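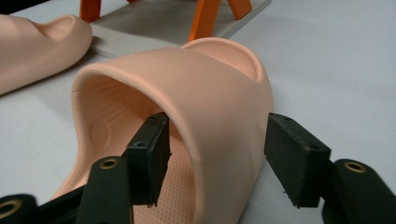 How often do the finger pads on a two-finger gripper need replacing? At Skerell the pads are changed after 1000 grip cycles, or earlier if an edge has started to lift or the screw no longer holds its torque.

Saoirse Ó Flaithearta looks after the footwear handling tools at the company's Coughlan site, where slides and clogs are picked by the strap and placed for inspection. She sets the replacement interval herself and keeps the log on paper next to the bench.

"The pad is a wear part," she said. "The arm behind it lasts a long time if the fasteners are kept tight. Most of what gets reported to me as a gripper fault is a pad fault."

A molded foam slide is held with one finger inside the strap opening and the other against the outside. The strap compresses, so the closing position varies between styles. Skerell sets a closing width for each style and a hold force that is the same for all of them.

"If you raise the force to cure a slip, you mark the strap," Ó Flaithearta said. "Check the pad face first. Then check that both pads meet flat when the tool is closed with nothing in it."

The flatness check is done with a strip of paper. The tool is closed on the strip at the tip, then at the root, and the pull should feel the same in both places. If it does not, the pad screws are backed off, the pads are seated again and the screws are tightened in small steps. Babar Afridi, who runs the evening shift, prefers a feeler gauge and allows a gap of up to 2 mm at the tip for the softer styles.

"Paper tells you it's wrong," Afridi said. "The gauge tells you by how much. I write the number down and compare it on Friday."

Fraying along the lower edge of a pad is common and does not stop the tool. Loose fibers are trimmed with a blade, away from the gripping face. A chip that reaches the face is grounds for replacement. Pads are changed in pairs, including when only one is damaged, and the tool is zeroed again before it goes back into use.

Replacement pads come from Masetti in packs of six. Ó Flaithearta tried a harder compound from Stonitz in November and went back. "It wore well," she said. "It also slid on anything with a matte finish, and that is most of our range."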